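**Convocatoria: dos personas para la celda de picking del taller Wallar**

El taller compartido Wallar busca dos participantes para la segunda fase de Skeden, una celda de vaciado de cajones con brazo robótico, montada por socios en horario de tarde. La tarea de referencia consiste en pasar barras de un cajón metálico a otro contiguo, sin plantillas ni posiciones fijas.

La primera fase cerró con 487 intentos de agarre registrados, 356 de ellos válidos. La mayor parte de los fallos corresponde a barras apoyadas contra las paredes o en las esquinas, donde los dedos de la pinza tienen poco margen de entrada. Los cajones se sujetan con mordazas a los tableros de madera – el conjunto se monta y desmonta en cada sesión – y eso obliga a recalibrar.

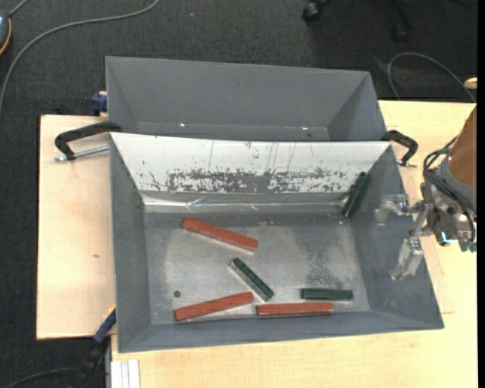
El trabajo pendiente se reparte en dos puestos.

**Puesto A – mecánica**

- Rediseño de los dedos para el agarre junto a pared.
- Sistema de fijación repetible para ambos cajones.
- Canalización del cableado de la muñeca.

**Puesto B – percepción y control**

- Estimación de la orientación de barras inclinadas.
- Tratamiento de reflejos del metal.
- Rutina de calibración tras cada montaje, con un máximo de 5 minutos.

Requisitos comunes: manejo de Python o de CAD paramétrico, según el puesto; capacidad de documentar lo que se modifica; disponibilidad de dos tardes por semana desde octubre. No se exige titulación. Para el puesto B se valorará experiencia previa con cámaras de profundidad.

La participación no es remunerada. El taller cubre la cuota de socio, el material y el acceso a la impresora y a la fresadora. La dedicación prevista es de 80 horas por persona. Los diseños y el código se publican con licencia abierta.

Para presentarse, dejar una nota de una página en el buzón de Skeden, en la entrada del taller, con un montaje propio descrito – fotos o planos, si los hay – y el puesto elegido. Plazo: hasta finales de septiembre. La prueba es práctica y se hace en la propia celda, a partir de las 18:30.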